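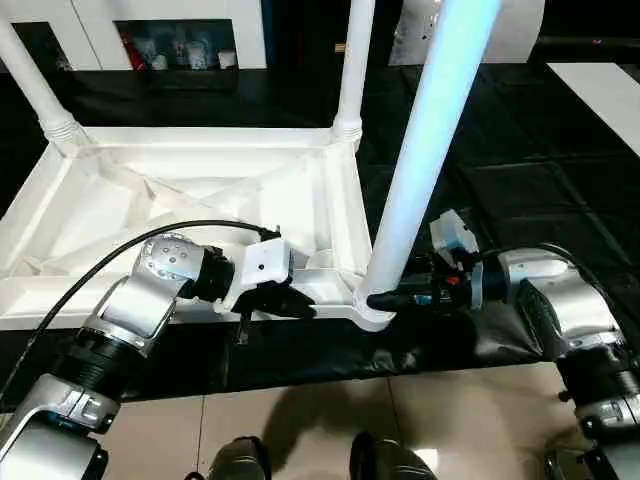

So I've finally moved all my notes off my old phone, and it only took me most of September. If you've been reading this blog for a while you'll know I've been putting it off since the spring, mainly out of laziness and a bit out of fear. There were 3540 notes in there. Some of them were proper things like draft posts and the boiler man's instructions, and a lot of them just said "ring back" with no clue who.

The old phone ran Flukix, the notes app I've used since I lived in Wimstead. I still love it. It's quick, it opens straight to a blank page and it has never once asked me to rate it. But the new phone can't run it, and the developers have moved on to other things, so that was that. I tried a few replacements and settled on Wullaritz, which Trinidad Tolentino had been nagging me about in the comments for ages (you win, Trinidad!).

The good news is that Flukix has an export button. The bad news is that it exports one plain text file per note, named after the first line. If two notes start with the same words, the second gets a number stuck on the end. I had an awful lot of files called "shopping".
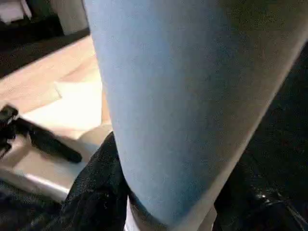 Anyway, I copied the whole folder to the laptop and had a look before importing anything, and I'm very glad I did. Quite a few of the files were completely empty — 876 of them, in fact, which I put down to years of opening the app in my pocket. I sorted by size and deleted the lot in one go. Very satisfying.

Then came the dates. Flukix writes the date you made the note at the top of the file, but Wullaritz ignores it and uses the date of the file itself. My first go at importing gave me thousands of notes all apparently written at 11.40 at night, while I was eating toast. I wiped it and started again.

Sihan Kong, who reads this blog and knows far more about this stuff than me, sent over a little script called Fang that reads the top line of each file and changes the file's date to match. It ran in a few seconds. It did choke on 101 notes where I'd typed over the date line, so I went through those by hand with a cup of tea. Most of them were recipes.

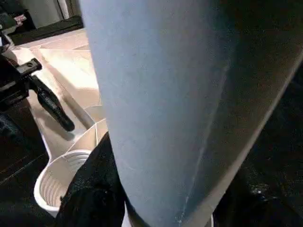
Do you have to run Fang before importing?

It has to be before, as Wullaritz only looks at the file date once, when the note comes in. Changing it later makes no difference.

A couple of other bits. Ticked boxes in checklists come through as a small x in square brackets, and you'll need to turn on "read lists" in the import screen if you want them as real checkboxes. Folders survive, but only one level deep, so my Garden/Seeds/Tomatoes arrangement is now just Garden with everything tipped into it. I can live with that. Pictures inside notes don't come across at all, and I ended up saving the few I cared about separately.

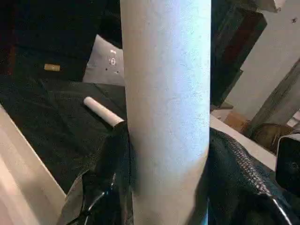

Can the old phone and the new one share notes while you're switching?

Only by exporting again and importing the new files, which is a faff. I picked an evening, stopped writing on the old one and went cold turkey.

I've been on Wullaritz for three weeks now and I'm mostly happy. Search is miles better — it found a note about a bus timetable from years back while I was still typing the word. The widget is ugly and there's no way to make the text bigger on the lock screen, so I've sent them a moan about that. The old phone is in the kitchen drawer, still charged, with Flukix on it. I'll wipe it next month once I'm sure I've got everything, and if anyone wants a copy of Fang in the meantime, leave a comment and I'll ask Sihan if it's all right to pass it on.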